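Baskets for the Table and Shelf
Wiseck Household Collection — Online Gallery

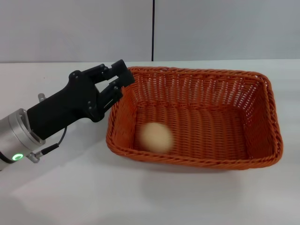
Rectangular wicker basket, burnt orange, with braided rim and openwork sides. White tabletop. Didenko Gift.

The Wiseck Household Collection holds 138 objects made for carrying, sorting and keeping things in the home. Of these, 87 are baskets. Most came to the collection through the Didenko Gift, a group of everyday household goods assembled by one family over several decades and used by them until the month they were packed for transfer. The remainder were purchased by the collection or received singly from local households.

This gallery opens the section devoted to small and medium baskets of the kind kept on a table, a counter or an open shelf. Larger floor baskets, lidded hampers and garden trugs are described in a separate section. Text was prepared by Muireann Sheehan, Curator of Domestic Objects, and last revised on January 31, 2020.

About the basket

The sides slope outward slightly from the base toward the rim. This is a common form for rectangular baskets intended for open storage, and it allows the contents to be reached from above without tipping the basket. The walls are woven in an open lattice, and small rectangular gaps are left between the strands. Light passes through them, and on a pale surface the far wall shows as rows of narrow slits.

The rim is the heaviest part of the work. It is a thick braid, twisted like rope, and it runs the full way around the top edge. A rim of this type gives a basket its stiffness and protects the ends of the upright strands, which would otherwise catch on clothing and linens. On older pieces in the collection the rim is usually the first place to show wear, particularly at the corners.

The color is a warm terracotta. The gift papers list it under "kitchen, orange," with no further note. Neither the maker nor the place of manufacture has been recorded.

Use in the Didenko household

The inventory that came with the gift was written by members of the family, room by room. It gives a short account of what each basket was for, and it is among the more useful documents in our files. Rectangular baskets appear under several headings: bread, mail, napkins, mending, fruit "when there was any." A number of them changed purpose more than once. One entry has been crossed out and rewritten three times, ending with the word "string."

The orange basket is entered as having held cloth napkins on weekdays and rolls when there were guests. A later hand has added "keys."

Related objects

The following pieces are stored on the same shelving as the basket shown in this gallery and may be requested together for study.

Round bread basket. Willow, close-woven, with a low foot. Didenko Gift. One section of the border has been replaced in a lighter material, probably at home.

Letter tray. Split cane on a wooden base. Purchased by the collection. The base bears the remains of a paper label, no longer legible.

Pair of shelf baskets. Rush, square, with loop handles. Didenko Gift. The two are not the same height, although the inventory calls them a set.

Sewing basket. Wicker, oval, with a cotton lining. Received from a household in the district. The lining is later than the basket and is stored with it.

Cutlery basket. Willow, divided lengthwise. Didenko Gift. Awaiting treatment for a split in the base — not currently available for handling.

Notes on care

The collection is often asked for advice on looking after wicker at home. The following reflects our own practice and is offered for general guidance only.

Dust openwork with a soft, dry brush, working from the inside of the basket outward. A vacuum cleaner may be used on a low setting, with a piece of fine net secured over the nozzle.

Keep wicker away from radiators and from direct sun. Painted and dyed pieces fade unevenly, and the side that faces a window will change first.

Lift from the base with both hands. Do not lift an older basket by its rim, even where the rim appears sound.

Where a basket is used for food, line it with a washable cloth. Crumbs left in the weave attract insects and are difficult to remove from a braided edge.

Do not apply oil, wax or varnish to a basket of any age before taking advice.

Visiting the baskets

A selection from the collection is on view in the Mita Room at Fleleo House. The display is changed each January, when objects are rested and others are brought out of storage. Baskets not on view may be seen by appointment in the study room on the upper floor, which seats two readers at a time. Requests should be made in writing and should give the name of the object as it appears in this gallery.

Visitors to the study room are asked to leave bags and coats in the lockers provided. Pencils only may be used at the tables. Photography for private study is permitted without flash; permission to publish must be obtained in advance from the curator's office.

Corrections and further information

The collection welcomes information on makers, patterns and local names for basket forms. Readers who own a similar rectangular basket with a twisted rim and lattice sides are invited to write to Muireann Sheehan at Fleleo House, stating where the basket was bought, if known. Photographs of the base and of one corner of the rim are especially helpful.

Gallery text copyright Wiseck Household Collection. It may be reproduced for classroom use with acknowledgment.

Next gallery: Lidded Hampers and Floor Baskets
Return to list of galleries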